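Shared Shop Automation, Session 2 handout
Notes by Salamatu Ajayi, Pendwood workshop

Read before you come in. Typed fast, sorry for typos. Fix them on the printed copy at the bench if they bother you.

Where we are
Last time: mounting, power, e-stop. If you missed it, get the sheet from the Saltero folder and do the e-stop check with a partner before anything moves. No check, no run. Same as August.

Today: table clearing. Two arms, one table, trash into the bin. Sounds dull. It's the first job where both arms have to share space, so most of the session is about not hitting things.

Layout rules
Table white and bare before you start, phones and mugs off it. Tray on the left end, bin on the right end, both pushed up tight against the table. Any gap and paper falls in it. Left arm parks in the tray when idle. Right arm does the picking on its own side first, then parks, then left arm wakes up. Never both over the middle in this version of the code.

Cables: slack enough for full reach, not so much that it drapes over the work area. Check by hand, power off.

Floor: chairs rolled back from the table. Keep your feet behind the table line when an arm is live, and one person stays on the e-stop with nothing else to do. Not "also typing".

Picking order
Start with whatever is nearest the bin. Less travel, and fewer things to carry stuff over. So with cup, foil and paper ball out like this, cup first, foil second, ball last.

Cup: pinch the rim, one finger in and one out. Low force. Squeeze from the sides and it folds, then it slips. Lift straight up before you swing.

Foil: the annoying one. Shiny, so the depth camera gets holes in it, and the height reading jumps about. Don't trust a single reading, take the middle value of several. Grab a raised edge, not the flat part. If there's no raised edge, skip it and come back at the end.

Paper ball: easy. Close until it stops, bit of extra squeeze, done. Any angle works more or less.
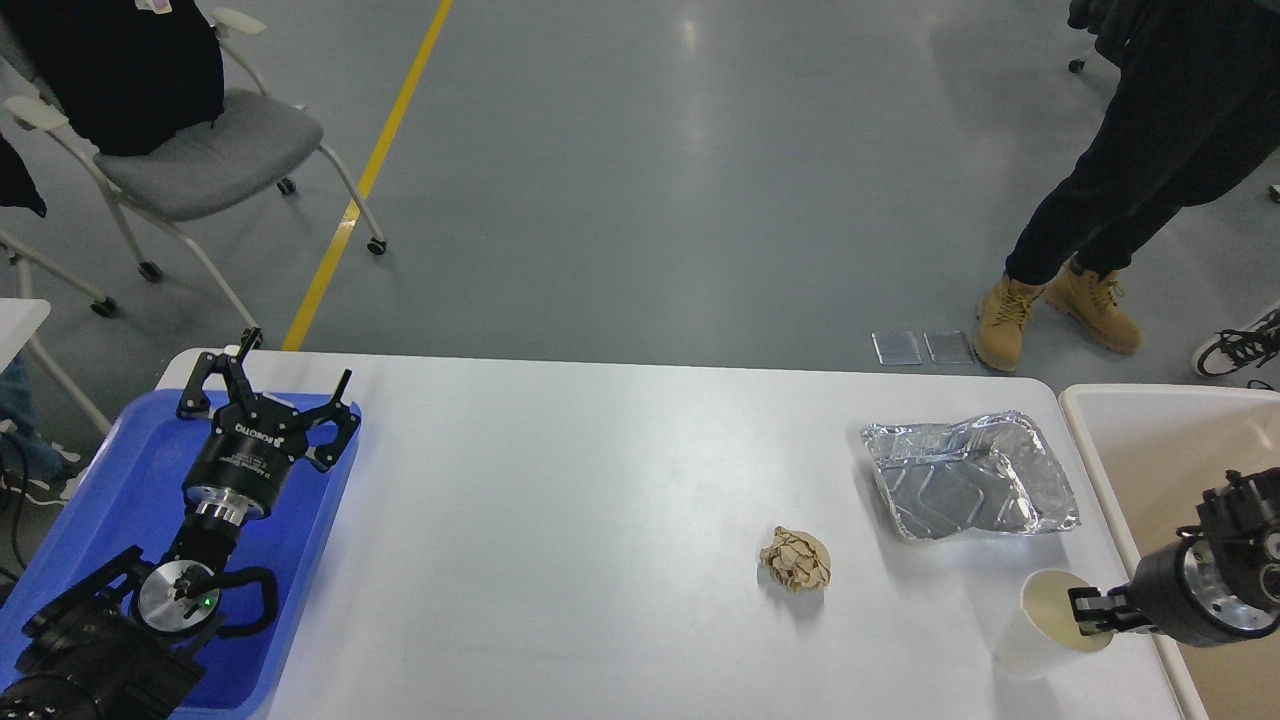
Settings to start from
Gripper force: 71 on our scale for the paper ball. Drop it well down for the cup and creep up.
Approach height: 299 mm above the table. Yes it's high. Leave it till your path is clean.
Bin drop point: 385 mm past your table zero, measured along the long side. Measure again if anybody has bumped the table, the bin moves with it.
Retries: 2, then stop and call a person. Do not loop forever, the Watkins group did and wore a groove in the tabletop.

Code bits
Everything is in the drarholm branch (named after the old Drarholm frame, ignore that). You only edit pick_list and the force table. Leave park() alone. If you think park() is broken come and get me.

Each pick is the same chain:
look, choose, approach, close, check, lift, carry, drop, park

"check" is the one people leave out. Read finger width after closing. Fully shut means you have nothing. Log it, open, retry. Dont just carry air to the bin.

Common faults
Arm stops halfway down: table height is wrong in config, re-teach the zero.
Fingers close beside the object: camera offset. Run the corner test again.
Cup tips over on approach: coming in too low and too fast. Come from above, then down.
Foil sticks to a finger after release: open wider, pause, small shake over the bin.

To hand in
One page per pair. Your force table, which item failed most and what you changed. Rough sketch of your arm paths from above, ruler not needed. Logs go in the shared folder under your bench name.

Next time: both arms moving at once. Bring the path sketch, we'll need it to find were they cross.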